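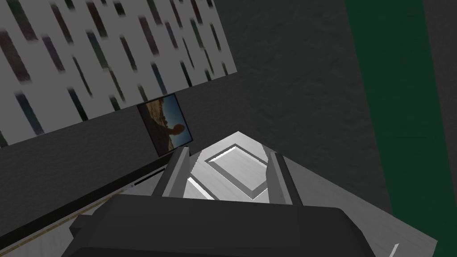

Fermín Riquelme objected that a square does not stop being a square when it is turned on its corner, and that anyone who writes "diamond" on an answer sheet has been taught badly. His comment came during the discussion that followed the pilot session in Cisternas, and several people in the room disagreed with him. One woman answered that she would never call a kite a square, whatever its sides measured. The exchange led us to change the wording of the main task.

4.2 Naming tilted squares

In the pilot, respondents were asked "What shape is this?" In the main study the question became "What would you call this if you were telling someone over the phone?" The second wording takes the task away from the classroom. We wanted the word people use when they give directions, describe a floor tile, or ask for a part in a hardware store.

The main study took place in Liltitz. Of the 119 adults who signed up, 101 finished both parts, and only their answers are used below. After blank and unreadable entries were removed, we had 394 written answers. Each was coded by two readers working apart. Where they disagreed, the answer was read again and discussed until they settled on one code.

Most answers fell under "square" or "diamond." A smaller group joined the two, as in "diamond-shaped square" or "square on its point." These joined names were more common when the shape belonged to a solid thing than when it was drawn alone on paper. The raised panel in Figure 2 can be named in either way: it is square, and it has the outline of a diamond. Respondents who wrote long answers often gave the shape first and the position second, and some added a comparison with a road sign or a playing card.

Age made little difference. Trade did. People who had worked in tiling, sewing, or carpentry wrote "square" more often and tended to add how it was turned. One former tiler from the Billavard district wrote only "square, laid on the diagonal" on every sheet. Respondents with no such background were more likely to choose "diamond" and leave the position out.

Two limits should be kept in mind. The answers were written, and people may speak differently from the way they write. The Liltitz group also had few younger adults, so the finding on age is weak. The spoken version of the task, run with the Flidow word list, is reported in Section 4.3, where the same coding rules are applied to recorded speech.

Figure 2. Square panel with a diamond-shaped outline, raised on the surface of a pale object. Computer rendering.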